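Home | About us | Services | Results | Contact

About Callix

Callix is a small testing company in Koltatar. We are 21 people, and since June we work in two rooms above the old Bunari print shop. Our customers ask us one question: can a machine do this chore yet, or should they keep paying a person for it?

We try to answer with numbers. Last year we ran 732 trials of simple jobs, such as clearing a table, sorting small parts and folding towels. Many begin in simulation, where a dropped cup costs nothing.

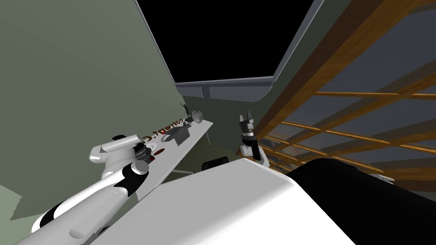

Picking up small things from a flat surface is still harder than most visitors expect. A child does it without thinking, but a two-armed robot can miss by 2 millimeters and push the object away. Folding is worse. Carrying a box along a known path is already good enough for some shops, and we say so in our reports.

Our first customer was Ammann, a maker of kitchen fittings, and they are still with us. We don't sell robots and we take no commission from those who do. If the answer is "not yet", this is what we write.

Visits are possible on weekdays, please write to us first.

Share 2 | Comments 0
Last updated: Oct 13, 2022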